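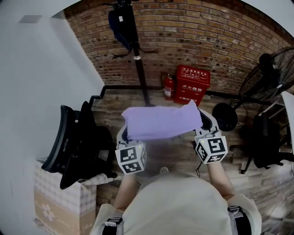
I have been trying to make a decent farmhouse ale at home for longer than I want to admit, and last weekend I finally opened a bottle I'd pour for somebody who wasn't related to me. Settle in, this one's long. The whole batch came together thanks to a beer I had at Tesfamariam, the little taproom in Citmont with the terrible parking, and I've been chasing it ever since. It was dry, a bit peppery, kind of lemony at the end, and so pale you could have read a menu through it. I had two and would have had a third if I hadn't been driving. I keep my fermenter wrapped up these days, and an old towel is pretty much what sits on top of mine (my good towels have all been sacrificed to this hobby, sorry to my mother, who bought them).

Anyway! The beer.

My first mistake, going back to the early batches, was treating saison yeast like every other yeast. I'd pitch it cool, keep it cool, and then wonder why it quit on me halfway. You'd taste it and get this sweet, bready thing with a little bubblegum, and I'd tell people it was "rustic." It was not rustic. It was unfinished. I dumped one of those batches on the compost pile, and the smell hung around the side yard until my neighbor asked if something had died back there.

The guy who set me straight was Damir Vidmar, who pours at Tesfamariam a few nights a week and brews at home on a setup much nicer than mine. I asked him how they got theirs so dry and he said, "Let it get warm and then leave it alone." I wrote that on a coaster. The coaster is on my fridge.

So that's what I did. I mashed low and long, mostly pilsner malt with some wheat and a small handful of spelt I had left over from a bread phase. Nothing fancy with the hops — a bit at the start for bitterness, a bit more near the end for smell. No orange peel and no coriander. I used to throw coriander into everything and I've grown as a person.

I pitched, wrapped the fermenter, stuck it in the hall closet next to the water heater, and closed the door. Then came the hard part, which is that I'm nosy. I want to lift the lid. I want to take a sample every morning like I'm checking on a baby. This time I put a piece of tape across the closet door so I'd at least feel guilty, and it mostly worked (I peeked twice).

It took off fast, slowed way down, and then sat there doing next to nothing. In the old days that's where I would have panicked and bottled it. Please don't do that! I did it once with a batch I'd made for a cookout and spent the following week listening to bottles pop in the garage. I was still finding glass behind the paint cans in September. So I waited, and it crept down some more, and when the reading had stayed put for days I let myself believe it.

Bottling was its usual mess. I own 54 swing-top bottles and I can never find more than half of them clean when I need them, so there was a lot of scrubbing at the kitchen sink with the radio on. One of the gaskets had split and I only noticed after I'd filled the bottle, so I drank that one flat, standing up, over the sink. Even flat it was good. That's when I started to get excited.

And with bubbles in it? Oh, it's nice. Big rocky head, lots of pepper, some pear, then it dries right out and makes you want a plate of something salty. It's a little hazier than the one at Tesfamariam and a touch more bitter than I meant it to be. I'd cut back the first hop addition next time. My brother-in-law, who drinks light lager and distrusts anything cloudy, finished his glass and then finished mine.

I'm taking a few bottles over to the Billstead homebrew swap, where I expect to be humbled. Last year somebody brought a smoked wheat beer that I still think about in the shower, and somebody else brought a beet thing that I also still think about, for different reasons. If you're going, come find me and trade. I'll take anything sour, anything dark, or any empty swing-tops you don't want anymore.

Next up is either the same recipe with rye in place of the spelt, or a plain old brown ale, depending on what's in the grain bin when I get around to looking. The closet is free again and the tape is still on the door.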